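Soline Picking Data Project
Second progress report to the Enache Fund
September 13, 2025
Prepared by Stella Temba, project lead, Zomley workshop

1. Summary

The aim of this period was to collect 3000 recorded grasps with the robot arm in the two-bin cell, so that Kasten can begin training the first picking model. I am glad to report that the collection target is reached. Of all recordings, 94 per cent passed our check and were handed over. The rest have a missing label or a gap in the arm data, and we keep them apart.

2. Work done in August

The first part of the month went more slowly than I had planned. The bins moved a little when the gripper touched a wall, and after some hours the positions in the recordings did not agree with each other any more. We have now clamped the bins at the sides and we verify their position before every session. The recordings made before this change are not included in the total.

Each session follows the same order. The operator puts blocks in the front bin by hand, starts the recording, and lets the arm try one grasp after another. Each attempt is saved with its result, also when the block slips or the fingers close on nothing. Kasten asked especially for these failed attempts — the model must learn from them too.

After every 10 attempts the operator mixes the blocks again. In the first weeks we did this too seldom, and many recordings looked almost the same.

3. Blocks lying near a wall

This is the most difficult case at present. When a block lies close to a wall, or two blocks lie side by side, there is little space for the fingertips. We have therefore added a special series of 40 sessions in which the operator places the blocks in such positions on purpose. We use red and dark green blocks. The green ones are harder to separate from the grey floor in weak light, and I would like to have more examples of them. 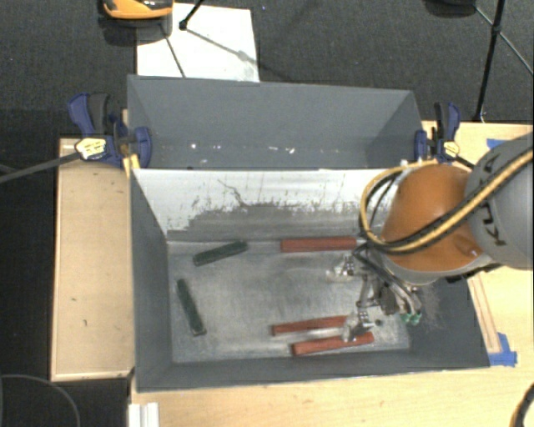
4. Spending

The costs are within the budget. The clamps and one set of spare fingertips were paid from the line for small equipment. We have not used the travel money, and I ask for your permission to move it to operator hours.

5. Next period

We will finish the wall series first and then repeat part of it with different lighting. Kasten will send us a list of the grasps where the model is least certain, and we will record more of these. One point is still open: we have not agreed who stores the raw recordings after the project ends. I will send a proposal to Enache and Kasten together with the next report.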